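Changing the battery of my pond pump

15/10/2022

My small solar pump stopped working at night, and it took me two weeks to understand why. In the day it was running normally. After sunset it gave a few weak pushes of water and then it went silent. I first blamed the pump, then the cable. It was the battery, of course, which I bought together with the house and never looked at again.

The pond is not big. It holds 2177 liters, according to the paper the former owner left in the kitchen drawer. There are goldfish in it and one very old koi that my neighbor Sombat Bunnag gave to me when he moved to Lelldale. In warm weather they need air during the night, so I could not wait too long.
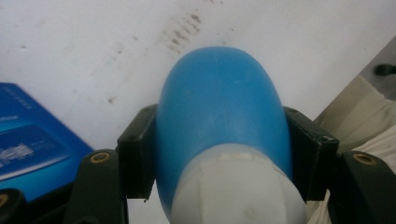
Batteries for solar pumps are sold under many names and I was confused by all of them. The old one had a label from Fornitz, but that model is no longer made, and the shop in Radbridge wanted to sell me a car battery in its place. A car battery is made to start an engine, and it does not like to be emptied slowly every night. What I needed was a deep cycle type, sealed, the same voltage as before. I also had to check the size, and I did it badly the first time, with the tape held over the handles. A shape with straight walls is easy to measure, but something like the blue piece in the photo, with a round top and sides that go wider toward the bottom, gives you a different number at every height. My battery box is a little like this too — narrow at the top and wide below — so please measure the opening and not only the inside.

I ordered from Zou in the end. The price was 393 with delivery, more than I wanted to pay. Chanida Sukprasert from my garden group had found one for 300, but it was used, and the seller could not tell her how old it was.
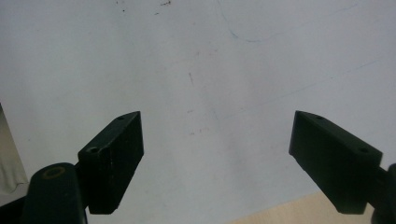
The delivery took five days. During this time I ran the pump only in daylight and took out some of the water plants, as Chanida advised me. The fish stayed near the surface in the early morning, and I did not enjoy to see it, but all of them are fine.

The change itself was short work. I covered the solar panel with a blanket, took off the black wire first and then the red one, and put the new battery in with the red wire first. One screw was rusted and I had to cut it. I put a little grease on the contacts after.

Now the pump runs until morning again. I wrote the month on the battery with a marker, and in February I will test the voltage, when the days are short. If somebody knows a good cover for the box that does not collect rain on the top, please write me in the comments.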